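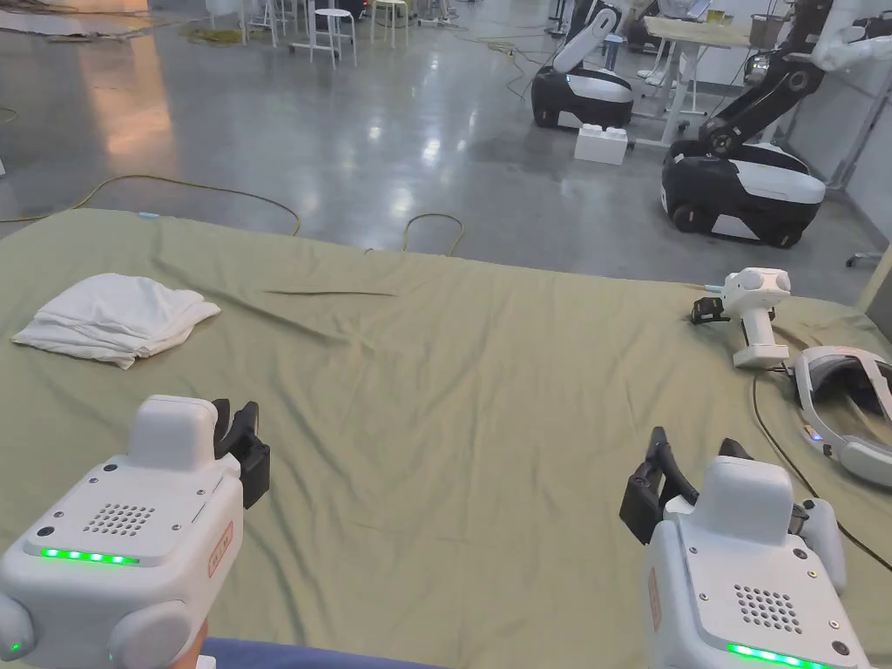
Thorlacius wrote:
Depends on the drawer. If it's shallow, fold towels in thirds lengthways and then in half. Mine stack well enough on a shelf that way.

Kandine wrote:
Thirds are fine for bath towels. Hand towels end up too thick, so I just halve them twice. I did a full load on Monday and it took up to 48 minutes with the T-shirts, which is too long.

Sekitz wrote:
It's the T-shirts that slow me down as well. I fold on the bed because the table is too small, and a creased sheet underneath makes it hard to get anything flat. I start by finding the neckline — then the sleeves go in, then the hem comes up.

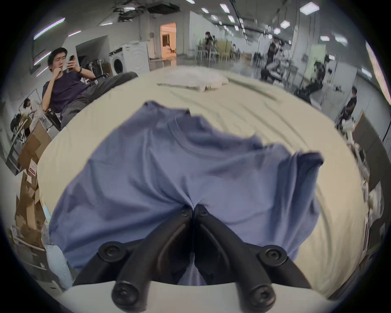
After that I turn the whole thing over and smooth it with the side of my hand. I do 7 or so and then put them away before starting on towels.

Thorlacius wrote:
I don't agree about the bed. Too soft. An ironing board is better for shirts, even a cheap one.

Sekitz wrote:
Tried it. Large shirts hang off both sides.

Kandine wrote:
Same problem here. Has anyone used a folding board? Clundanine do one for 139 and I'm not paying that.

Thorlacius wrote:
A piece of stiff card does the same job. Cut it to the width of your drawer.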